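# 5/7/26 — open day notes, Grisari bench

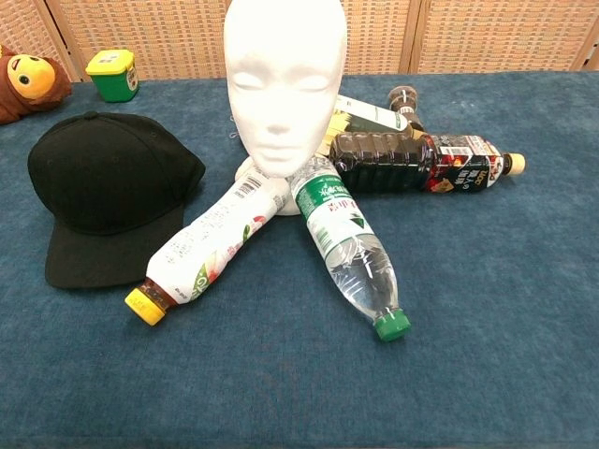
*Soo-ah Cho*

Writing this up before I forget half of it. Two groups came through for the open day, the Prarance people in the morning and then the students after lunch, and I ran the cap demo for both. Mi-kyung did the talking at the other bench so I got to do mine pretty much my own way, which I liked!

The task, for anybody reading back later: pick up the black cap, put it on the foam head, straight enough that I don't wince. Then the bottles, one at a time, stood up on the carpet. We used to run the bottles as a separate thing but visitors get bored with single tasks (the December visit taught me that), and having everything piled up near the head makes the job harder in a way people can see without me explaining it.

Morning group: 20 people, way more than fit behind the tape. Cap went on the first time and somebody clapped. Second run it went on backward, brim over the neck, and they clapped louder. I'm calling that a fail in the log even though the room didn't. Third run the left gripper pinched the brim, lost it, found it again, and took almost 15 minutes if you ask me and a lot less if you ask the clock.

Bottles were the mixed bag I expected. The clear water bottle with the green cap is still the worst of them. The depth reading goes to mush on the see-through half, and the grasp planner wants to grab the label because that's the only part it believes in. The big dark one is easy to find and hard to lift. It rolled twice on the students, and on the second roll it bumped the base of the head and I had to reset. The white one with the yellow cap went up clean every time I tried it. No idea why I ever worried about that one.

Skipped the carton. It sits on its side behind the head and the arm has to reach over the top to get there, and I wasn't going to try that with a row of people leaning in.

Things visitors asked, so we have better answers next time:

- Does it know it's a cap? (I said it knows where the crown and the brim are. The Prarance folks wanted more than that. Mi-kyung, help.)
- Why is the table carpeted? Told them it cuts the glare and keeps things from skating around. One student said it looked like her grandmother's hallway.
- Can it open the bottles? Not yet. Grip torque isn't there.
- Would it put a hat on a real person? Got this one in both groups. I said not on my watch.
- What's the plush for? Everybody wanted it to be part of the task. A kid who came with the students asked if it was next in line for the cap, and now I kind of want to try it.

Software side: ran build 1389 all day, no crashes. The Bavadix viewer froze once in the afternoon, right when I was pointing at it, of course. Restarted it and kept talking. I think it was the second monitor again — Hong should still have the cable that works.

The wicker screen behind the table did its job, by the way. Last visit we had people walking past back there and the tracker kept picking up elbows. Yesterday's dry run and today, no stray detections from that side at all. Please leave it where it is.

To do:

- move the tape back before the next group
- stiffer pads for the left gripper, the current ones let the brim slide
- new try at the water bottle with the side view turned on
- ask Mi-kyung for her slides, hers got way better questions than mine
- write to Prarance, they want the cap runs as video and I said yes without checking

Left the table set up.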